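«La fruta falsa me enseñó a mirar la fruta de verdad»

Compartir 42 · Comentarios 3

So-ying Yu abre la puerta de su taller de Zamora a las nueve de la mañana y lo primero que hace es bajar la persiana. Le gusta trabajar casi a oscuras, con una sola lámpara, y habla de las sombras con un entusiasmo que se pega enseguida. «Una mandarina sin sombra flota, parece una pegatina. Le pones la luz a un lado y de golpe pesa, ¡se sienta en la mesa!».

Lleva media vida pintando bodegones y desde hace unos años da clase con fruta artificial. Guarda casi 1.170 piezas en cajones, ordenadas por color. Empezó por pura necesidad — en agosto los melocotones no le duraban ni una sesión — y acabó encariñándose con ellas. «La gente cree que son todas iguales y qué va. Hay limones sosísimos, y luego te llega una carambola con sus costillas bien marcadas y te pasas la tarde entera con ella».

La carambola es su favorita para principiantes, y me lo explica moviendo mucho las manos: cada costilla recoge la luz de una manera y entre una y otra el amarillo se va al naranja. La mandarina, en cambio, la reserva para hablar del brillo y de la piel. Le pregunto por qué siempre una mesa blanca. «Porque el blanco no existe», contesta riéndose. «Mira cerca de la lámpara y luego mira las esquinas. Son dos blancos distintos, y el de las esquinas es un gris precioso».

De la lámpara también tiene mucho que decir. La quiere baja, con la pantalla casi volcada sobre la mesa, y azul si puede ser, porque así entra en el cuadro como una fruta más.

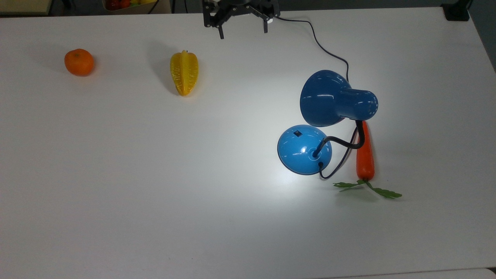
Haris Lodhi no está del todo de acuerdo: para él una lámpara tan brillante se come el bodegón, y prefiere dejarla fuera y pintar solo lo que ilumina. So-ying lo escucha encantada. «Es que lo hemos discutido mil veces y cada vez me convence un poquito más. Pero solo un poquito».

Antes de irme me pone un lápiz en la mano y me sienta delante de la mesa. Mi mandarina sale con forma de patata. Ella la estudia muy seria, me corrige la sombra con dos trazos y me pide que la repita más grande.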